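**Ticket 2667: bedroom charging corner keeps dropping out**
Opened by: Ratih Liem
Status: open
2018-12-10

Hi all! So I'm finally writing this one up properly, after complaining about it in the hallway since October. The charger I use in the bedroom (the Vullance one, 1000 mA according to its label) quits on me overnight, maybe every other night, and I wake up to a dead phone. Everything lives on the bed at the moment, on top of the flowered duvet, while I sort out which cable goes to what. The boxes along the wall are next!
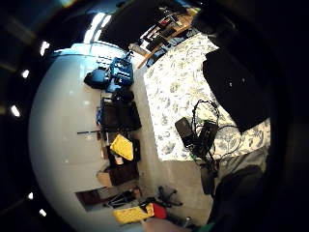
Dimas Mangundap: Please don't leave any of it charging on the duvet, Ratih. Bedding holds heat and a lot of chargers shut themselves off when they get too warm. Can you try a night with the whole lot on a hard surface, and only one cable at a time?

OK, fair point, and a bit embarrassing. Here's what I've done since then:

- Unplugged everything and untangled it (this took way longer than I want to admit)
- Tried the short cable by itself on the floor: fine all night
- Tried the long cable by itself on the floor: quit after 2 hours
- Swapped the long one to the Wibisono charger, also 1000 mA: quit again

So I'm blaming the long cable, but I'd love a second opinion before I buy another. Rocío Cárdenas thinks the outlet behind the boxes might be loose too, and I can't get to it until I drag half my storage out of the way. 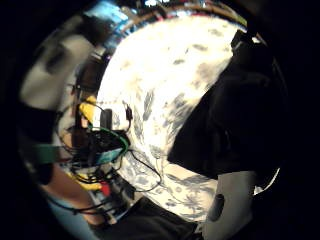
*Loose electronics and wiring against the duvet, still to be sorted.*

I'll move the boxes tomorrow and plug a lamp into that outlet to see if it flickers. Dimas, could you leave the ticket open until I've done that? And if anyone has a spare long cable I can borrow for two nights, please yell!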